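Trurnwood Residents Help Forum
Housing and Tenancy > Repairs and Alterations

Interior door will not stay closed after new flooring was installed. Who is responsible for the correction?

Posted by Aleksi Huttunen
Wed 22 May

I am seeking guidance on a matter that concerns both a repair and a lease. I rent a two-bedroom apartment in the Ormont building. In March the landlord replaced the carpet in both bedrooms with a hard floor. The contractor removed the doors in order to do the work and put them back the same day. One bedroom door now drifts open whenever it is not fully latched, and the latch itself catches only if the door is lifted slightly by the handle. The other door works as it did before.

I reported the problem in writing. The management office replied that door adjustment is "ordinary upkeep" under section 5 of the lease and is therefore a matter for the tenant. I do not agree, as the door worked properly before the floor was replaced. I have received a quotation of $1,326 from a carpentry firm, which includes a new frame. That figure seems excessive for a door that is otherwise in good condition.

I would be grateful for advice on two matters. First, is the management office correct in its reading of the lease? Second, is a new frame likely to be necessary?

3 replies

Posted by Paseck Tenancy Desk

Thank you for your inquiry. The following is general information and does not replace advice from a person who has read your lease in full.

Ordinary upkeep clauses are usually understood to cover wear that arises from daily use, such as a loose handle or a squeaking hinge. A fault that first appears when a contractor engaged by the landlord removes and refits a door is a different matter. In most cases it would be treated as a defect in that contractor's work. The landlord may have a right to require the contractor to return and correct it without charge, and you should ask whether a workmanship warranty applies.

We recommend that you write to the management office a second time. State the date on which the floor was installed, the date on which you first noticed the fault, and the fact that the doors were removed by the landlord's contractor. Attach a copy of your first report. Request a written answer within a stated period. Do not withhold rent, and do not authorize any paid work until you have received a reply, as it may be difficult to recover the cost afterward.

If the office declines again, you may request an appointment at the desk. Please bring the lease, any move-in inspection report, and all correspondence.

Posted by Juntunen Joinery

I will confine my reply to the second matter. I would not order a new frame on the strength of what has been described. A door that drifts open by itself is generally hanging out of plumb, so that its own weight carries it toward the open position. A latch that catches only when the door is lifted indicates that the door has dropped on the handle side. Both faults commonly result from a top hinge that was not screwed back firmly, or from old screw holes that no longer hold.

The gap at the floor should also be considered. When a hard floor replaces carpet, the clearance under the door changes, and installers sometimes trim the bottom edge or move a hinge to suit. A modest gap is normal and helps air to move between rooms. It is of concern only if it is uneven from one side to the other. Doors with glass panes deserve particular care, as they are often heavier than hollow doors of the same size and place a greater load on the top hinge.
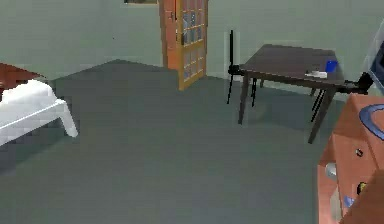 Checks to make before paying for any work

Open the door halfway and lift it gently by the handle. If you can see movement at the top hinge, the screws are the likely cause.

Tighten the hinge screws by hand. If a screw turns without gripping, it should be replaced with one 3 inches long that reaches the framing behind the jamb. As this is a rented apartment, obtain permission first.

Hold a level against the hinge side of the frame. If the frame is out of plumb, a thin shim behind one hinge will often correct the drift.

Close the door slowly and note where the latch meets the strike plate. If it remains slightly low once the hinges are tight, the plate can be lowered or its opening filed.

A competent carpenter should be able to complete all of this in a single visit. I would request a second quotation that lists the adjustment and the frame as separate items.

Posted by Ormont_4th_floor

Same building, same contractor. Ours was the hinge screws. The office sent a person to fix it after my second letter and there was no charge. Please keep copies of everything you send them.

Posted by Aleksi Huttunen

Thank you all for the replies. The top hinge does move when the door is lifted. I have written to the office again and have not accepted the quotation.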